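Tópico: Pequenas coisas que eu mudava na página do Fulari
Secção: Sites e aplicações
Publicado em junho por ritadoquintal
38 respostas · 11 partilhas

ritadoquintal escreveu:

Boa noite a todos! Antes que me caiam em cima: eu gosto do Fulari. Uso-o todos os dias, é lá que sigo a malta das receitas, os grupos de caminhadas e metade da minha família (a outra metade continua a mandar-me mensagens de telemóvel com tudo em maiúsculas). Mas uso quase sempre a versão de computador, no navegador, e há ali umas coisinhas que me moem a paciência há meses.

A primeira é o botão de responder. Está encostado ao de partilhar, tão encostadinho que já partilhei sem querer uma discussão inteira sobre condomínios com os meus 409 seguidores. Bastava um bocadinho de espaço entre os dois, ou então uma pergunta antes de partilhar, como o Liddale faz.

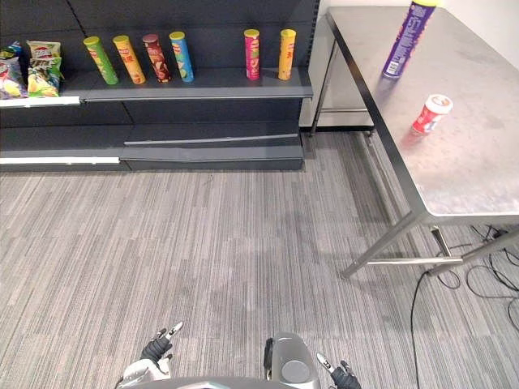

A segunda é a contagem de avisos. Abro a página, leio os avisos todos, volto ao início e o número continua lá, a vermelho, como se eu não tivesse lido nada. Só desaparece se recarregar. E a terceira, que é a que mais me custa, é perder o lugar na lista: clico numa publicação, leio, carrego em voltar atrás e pumba, estou outra vez no topo. Quem segue muita gente sabe o que isto é.

Alguém mais sente o mesmo, ou sou eu que sou esquisita?

marmelada_fria respondeu:

Não és nada esquisita, Rita, a do voltar atrás dá comigo em doida! Eu já ganhei o hábito de abrir tudo em separadores novos, com a rodinha do rato, e ao fim da noite tenho aquilo tão cheio que nem se lê o título das páginas. Funciona, mas convenhamos que não devia ser preciso uma pessoa andar a arranjar truques para uma coisa tão básica. Quanto aos avisos, a mim o número desaparece ao fim de 5 minutos, mais coisa menos coisa, mesmo sem recarregar. Pode ser do navegador.

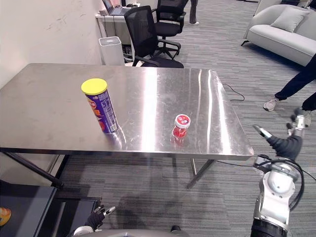

beiral77 discorda da parte do botão e diz que, se afastarem o responder do partilhar, a barra deixa de caber nos ecrãs pequenos e lá vem outra vez aquele menu dos três pontinhos que toda a gente detestava. Para ele o problema é só o tamanho da letra, e quem aumentar a letra nas definições vê logo os botões a afastarem-se.

ritadoquintal respondeu:

Olha que essa da letra não sabia, obrigada! Já fui experimentar e afastam-se, sim senhor, mas agora as publicações ficam enormes e só me cabem duas no ecrã. Fico ali dividida. Continuo a achar que se podia mexer no espaço sem mexer na letra, mas percebo o teu ponto dos ecrãs pequenos – o meu portátil antigo também sofria com isso.

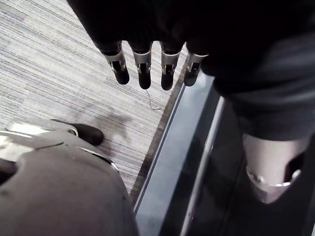
Mão robótica com pontas dos dedos pretas.

tomilho_limao respondeu:

Eu cá vou ser do contra, com todo o carinho. Mudei-me para o Shimada no inverno passado precisamente por causa destas coisas, e ao fim de umas semanas estava de volta. O Shimada guarda o lugar na lista, é verdade, e os avisos portam-se bem, mas a pesquisa é uma desgraça e não se consegue encontrar uma publicação nossa com mais de um mês. Às vezes uma pessoa queixa-se do que tem e depois vai ver a casa do vizinho e o telhado também mete água. Não digo que não se peça melhorias! Só acho que o Fulari, com os defeitos todos, é dos que menos me faz perder tempo.

marmelada_fria respondeu:

Desculpa, tomilho, mas dizer que os outros são piores não arranja o botão de voltar atrás. Pode-se gostar de um site e pedir-lhe mais. E a pesquisa do Fulari também não é nenhuma maravilha, experimenta procurar uma palavra com acento.
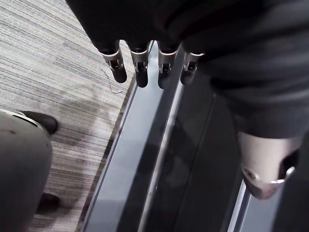
ritadoquintal respondeu:

Meninos, não se zanguem, que isto estava a correr tão bem! Estive a pensar no que o beiral escreveu e acho que a minha embirração com os botões é mesmo uma questão de arrumação, de as coisas estarem juntas mas com folga para se distinguirem. Reparem nos dedos daquela mão robótica: estão os quatro lado a lado, virados para baixo, e mesmo assim cada um se percebe bem, com a sua junta prateada e a sua ponta preta. Era isso que eu queria na barra das publicações, cada botão com a sua forma, para eu não ter de ir lá com a cara colada ao ecrã. Instalei entretanto o Hultari, aquela extensão que deixa mudar as cores da página, e pus o partilhar em cor de laranja. Ficou feiote, mas ainda não me enganei desde ontem à noite.

beiral77 respondeu:

Cor de laranja aceito. Com isso já não há menu dos três pontinhos e ficamos todos amigos. Mandas-me as definições que usaste no Hultari? A mim a extensão só me deixa mudar o fundo.

ritadoquintal respondeu:

Mando, pois! Tens de ligar o modo avançado, está lá no fundo da página de opções, muito escondido. Logo, depois do jantar, copio tudo para aqui.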